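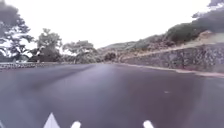 Open day at the Lusudetti creamery

The flyer promised "the whole story, from milk to market." I drove out to Lusudetti in May with a cooler in the trunk and some doubts. The creamery makes Tistatum, a hard cheese I buy more often than I should at that price, and I wanted to see what the price was paying for.

The last stretch of road has a gentle bend in it and no lane lines. Signs for the open day started very late, and the first one I saw pointed into a field.
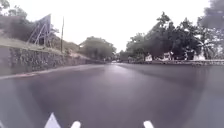

Kosar Food Notes | Visits | From our regular contributor

Tours left every half hour, and I got on the 10:30. We put on paper hats and shoe covers and were led past the vats, which were being cleaned. No cheese was being made. The guide told us mornings were the best time to see the curd cut, and when a woman next to me pointed out that it was morning, he said earlier mornings.

The aging room was better. It holds 900 wheels on spruce boards, and the smell alone was worth the drive: damp cellar, a bit of mushroom, a bit of ammonia. We were told each wheel is turned by hand. I asked how often and got "regularly." I asked who does it and got "the team." There was a very nice film about the team in the next room, with a lot of sunsets.

My main question was about the milk. The label says "from our valley," and the wall map showed 4 farms with little cow stickers. Does that cover all of it, winter included? The guide said they work with trusted partners when supply is tight. That's a fair answer, but the label doesn't give it, and I'd like to know how many months of the year count as tight.

The tasting was generous, I'll say that. Young Tistatum is mild and rubbery, and you can skip it. The oldest one is crumbly and salty and as good as I remember. A new soft cheese called Talavera is coming, and they were handing it out on crackers so strongly flavored with rosemary that I have no opinion of it.

Then the shop. Prices were the same as at my grocery store in Kosar, so the "open day offer" was a free tote bag if you spent $100. I spent less and carried my cheese out in my hands.

Parking was free. The restroom line was long, with nearly 200 people there by noon. If you go next year, call first and ask what time they cut the curd.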